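Brotcombe Robotics Club forum > Student projects > Fruit plate task, who is still stuck?

usaslow_kid
Our team has the sorting task for the end of term: fruit goes on a plate, nothing gets bruised, nothing ends up under the furniture. We're on attempt 116 and my role has shrunk to fetching grapes. Has anyone got the small stuff to stay in the fingers?

Leblanc_Lab
Slow the close to 60 percent of what you think is slow. Then slow it again. Our first version treated every grape like a stress ball.

usaslow_kid
Tried it. Now it's so gentle the fruit leaves.

torque_and_tea
Speed isn't your problem, you're grabbing off center. Put both pads on the ends of the thing and it has nowhere to roll.

Leblanc_Lab
Disagree. Ends are fine until the fruit is soft, and then you've invented a juicer. Grab across the middle and take more demos. Wamadetti's team recorded 3000 and theirs hardly drops anything.

torque_and_tea
Wamadetti's team also has no hobbies. We went with the ends and a cartoon tablecloth, and I'd put our grip up against theirs any time. Small black oval, a fingertip on each end, blue ribbed pads, plate with the oranges right behind it: 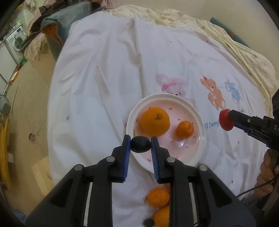

Évan Chauvin wants to know what happens when the plate moves, given that on judging day it will be wherever the judge feels like putting it, and he would also like his spare pads back.

torque_and_tea
We move the plate between runs. Not far, I admit. The pads are in the mail, spiritually.

usaslow_kid
OK, going with the ends for the small fruit and across the middle for anything I'd be sorry to squash. Does the cloth matter? Ours is plain and I feel underdressed.

Leblanc_Lab
Change it every few runs or the model learns your laundry. And lock the wrist angle before you record anything. We forgot in December and had to redo the lot.

usaslow_kid
Locking it now. Off to buy more grapes.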